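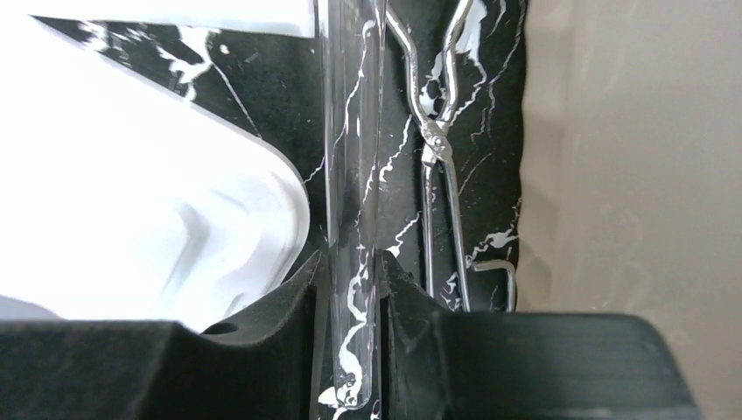 May, bench notes, Lullon dye batch – second try

Morning all. The madder bath went on at 2 and I let it creep up slower this time, and wow, what a difference! Last go came out brick brown (Heledd Prothero called it "old flowerpot" and I can't argue). Today's wool is a proper warm red, a bit orange where the skein was tied too tight.

Recipe so far: Gowda root powder, 544 g, soaked overnight in rainwater from the barrel, then chalk, five small pinches. I skipped the bran. Efthymia Papadakis says her grandmother never left it out, so batch three gets bran and we'll compare.

Glass tubes are for the color samples – please label them before you fill them, I've mixed up two already. Tongs go back in the drawer by the sink.

Still to do: rinse the second skein, find the lid for the big pot, order more alum from Storar (we're nearly out).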